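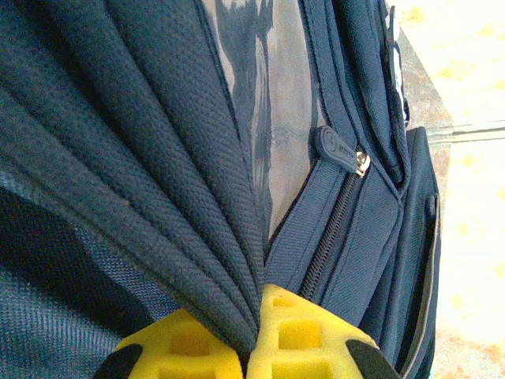
Fig. 2. The navy fabric gathered into a fold, with the clear panel behind it and the zipped front compartment to the right.

Posted Thursday, December 5, 2024
By the Tatavero bag desk

SECTION 9: GETTING YOUR GRIMULELL BACKPACK READY TO USE

By now you've read about sizes and colours and you want to get on with it, so let's get the bag open, shaped, adjusted and packed! A new Grimulell comes folded flat, and a folded bag always looks a bit sorry for itself on day one. Give it an evening on the back of a chair and it will look like a different thing altogether.

The steps are for the navy version with the clear panel. If you have the plain version, skip 9.3 and carry on from 9.4.

What you need:
A table or a clean bit of floor
A soft cloth (an old T-shirt is perfect)
A few towels or a couple of jumpers for stuffing
The things you mean to carry

9.1 Opening out the bag

1. Take off the paper sleeve and cut the tag loop with scissors. Please don't pull it, the loop is stronger than the stitching it hangs from.
2. Lay the bag on its back, straps underneath, front compartment facing you.
3. Open every zip all the way and leave them open.
4. Reach inside and take out the tissue. There is usually a piece hiding at the very bottom, and another in the front compartment.
5. Push the base out with your fist from the inside until the corners stand up.
6. Run your hand up each side seam, still from the inside, pressing outwards as you go.

NOTE: The navy cloth on the body has a fine pebbled weave and it holds a crease quite well. That's part of what makes it such a nice fabric to handle, with plenty of texture, but it does mean the folds from the packet need a little persuading.

9.2 Getting the creases out

1. Stuff the main compartment with towels. Go for full but not hard. The zip should close without you leaning on it.
2. Where the cloth has bunched, take hold of the fold and draw it gently away from the seam, then smooth it flat with your palm.
3. Work from the seam out to the middle of the panel. If you start in the middle you only chase the crease from one side to the other (we have all done it).
4. Hang the bag by its top loop overnight.
5. Still creased in the morning? Wipe the cloth with a damp, well-wrung flannel, stuff it again and leave it for another night.

CAUTION: No iron, even on the coolest setting, and no hairdryer. The clear panel will not forgive you.

CAUTION: When you lift the bag, use the top loop or both straps. Picking it up by a pinch of the body fabric pulls on the stitched seams, and with a heavy load inside that is how seams start to go.

9.3 The clear panel

We love this panel. You can see your bus pass, your timetable or a favourite postcard without opening anything, and it makes your bag very easy to spot in a row of other navy bags. It is flexible vinyl, bordered with navy binding, and it will look wrinkly and throw back a lot of light when new. Most of the ripples relax with use. A few will stay, and we rather like them.

1. Peel away the thin protective film, if yours has one. Start at a corner and go slowly.
2. Wipe the outside with the soft cloth, dry first, then very slightly damp.
3. Slide a piece of stiff card into the pocket behind the panel. The back of a cereal box cut to size does the job. It backs the vinyl and helps it lie flatter.
4. Put whatever you want on show in front of the card, facing out.
5. Leave the bag at room temperature with the card in place for a day or 2 before you fold it again.

NOTE: If you can't read your pass through the glare, tilt the card a touch or swap it for a dark one. A matt black card makes a surprising difference.

CAUTION: Don't use window cleaner, nail varnish remover or anything gritty on the vinyl. In cold weather it stiffens, so let the bag warm up indoors before you bend or fold the panel.

CAUTION: Anything you slide in there can be read by the person behind you in the queue. Please keep your home address, bank cards and door codes elsewhere.

9.4 The front compartment

The front compartment is made from a smoother, closer-woven navy nylon than the body, with lines of stitching following the panels. It wipes down beautifully, so this is the right home for pens, snacks and anything that might leak a bit.

1. Run the zip from end to end ten times with the bag stuffed. New zips loosen up nicely with a bit of exercise.
2. If it drags, rub the teeth with a plain white candle stub or the tip of a soft pencil, run the zip again, and wipe off the extra.
3. If it catches the cloth, stop. Hold the fabric flat beside the zip with one hand and back the slider off with the other. Forcing it forwards makes the bite worse.
4. Load small things first, flat things last.

NOTE: Treat the front compartment as half the size it looks. Once the main compartment is full it pushes forward and takes up room here too. We find a pencil case, tissues, keys and a small notebook sit very happily together, and a lunch box does not.

9.5 Setting the straps

Do this with the bag loaded. Straps set on an empty bag are always wrong by the time you reach the front gate!

1. Loosen both straps fully.
2. Put the bag on over a coat if it's coat weather.
3. Pull both strap ends down together, a little at a time, until the top of the bag sits level with the top of your shoulders.
4. Walk up and down the stairs once. If the bag swings, tighten a little more. If it digs in under the arms, let a little out.
5. Mark the setting with a small stitch of bright thread on each strap. It takes no time and saves a lot of fiddling after the bag has been borrowed.

9.6 Packing for an ordinary day

1. Heaviest things go in first, upright, against your back. Books, folders, a laptop in its own sleeve.
2. Put shoes or a sports kit at the bottom, in a separate bag. The Mbwambo drawstring bag fits well and weighs 137 grams, but a carrier bag is fine.
3. Fill the gaps with soft things. A scarf pushed down the side stops everything else from sliding about.
4. Drinks bottle upright, lid checked, wrapped in something if you're carrying paper.
5. Rain jacket on the very top, where you can grab it.
6. Close the main zip before you fill the front compartment.
7. Lift the bag by the top loop and look at how it hangs. If it tips to one side, swap something over.

NOTE: Big bulges behind the clear panel press it out of shape. If you need to carry something round or knobbly (a ball, a pineapple, a friend's birthday present), put it low down and keep a flat folder between it and the front of the bag.

9.7 Keeping it looking good

Weekly: empty it, turn it upside down over the bin, give it a good shake. Crumbs get into the corners and stay there for months if you let them.

Monthly: brush the textured cloth with a soft clothes brush. Brush along the seams first and then across the panels. The pebbly surface can hold dust, and a quick brush brings the deep navy right back up.

When it's properly dirty:
1. Take out the card and anything else behind the panel.
2. Fill a basin with lukewarm water and a small squirt of washing-up liquid.
3. Sponge the outside, one panel at a time.
4. Rinse with a clean sponge.
5. Pat dry with a towel, stuff loosely, and hang in the shade with all zips open.

CAUTION: Do not machine wash or tumble dry. Wash the bag apart from pale clothes for the first few months, as navy dye can travel.

9.8 Putting it away

For the summer holidays, or any long rest, stuff the bag lightly and store it standing up. If it has to go flat, fold it below the clear panel and lay a tea towel over the vinyl. Try not to put other things on top. The spare-parts card from your packet can live in the front compartment, and then you'll know where it is when a zip pull finally gives up.

Next section: Repairs and spare zip pulls

COMMENTS

cenidberg_commuter
The candle trick worked a treat! Zip was really stiff out of the packet and now I can do it with gloves on. Please could you add something about the chest strap for taller people, mine rides up.

twobagsfull
I used a black card behind the window like you say and the ticket barrier staff can finally read my pass. Took me three goes to cut it to the right size, so maybe give the measurements?

Tatavero bag desk
Good idea, but the pocket varies a little between batches. Lay the bag on newspaper, draw round the binding and cut just inside your line.

muddyboots
Mine had creases right across the front even after two nights of towels. The damp flannel got most of them. There's one left by the seam and I've stopped noticing it.

library_regular
Can I put 100 sheets of printer paper in the main part without it sagging? I carry music scores.

Tatavero bag desk
Yes, in a stiff folder against the back. Loose paper slumps and the bottom corners get curled.

Last updated: February, strap marking step added to 9.5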